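4. Demonstration at the Lirkow open day

4.1 Set-up

The simulator was shown to the public on 31 Oct 2024 at the Lirkow site. Visitors worked at one of two desks, each with a screen and a hand controller, and drove the simulated arm for up to 15 minutes. The view on the screen was taken from behind the gripper, so that both fingers stayed in sight. No training was given beyond a printed sheet.
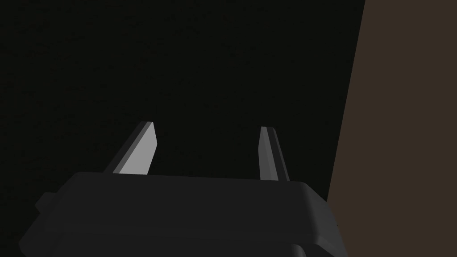
Sessions were logged by the Kenura software at 60 samples per second. A log held the finger positions, the pose of the wrist and the commands sent by the controller. Logs shorter than 80 samples were dropped before analysis. Miłosz Kaczorowski ran both desks and restarted the simulator between visitors. The contact model was the one described in Section 3, with no changes made for the day.

In all, 294 logs were kept. Many visitors began by opening and closing the fingers without moving the arm, and this part of each log was marked by hand and treated as a separate phase. The marking followed the rules set in April for the Neves trials. 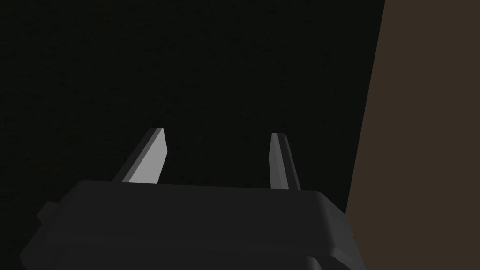 Figure 4. Rendered view of the gripper with the fingers open and nothing held.

The free phase was of use in its own right, as it gave finger motion with no load. We compared it with the scripted open and close cycles from the Sotness runs. Visitors changed direction more often and seldom used the full travel of the fingers.
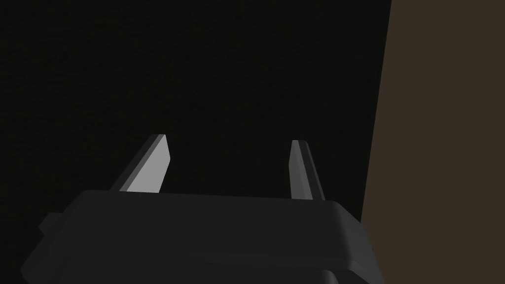

4.2 Treatment of the logs

Each log was split at the first wrist command. The two parts were then filtered separately, with the same settings for both desks.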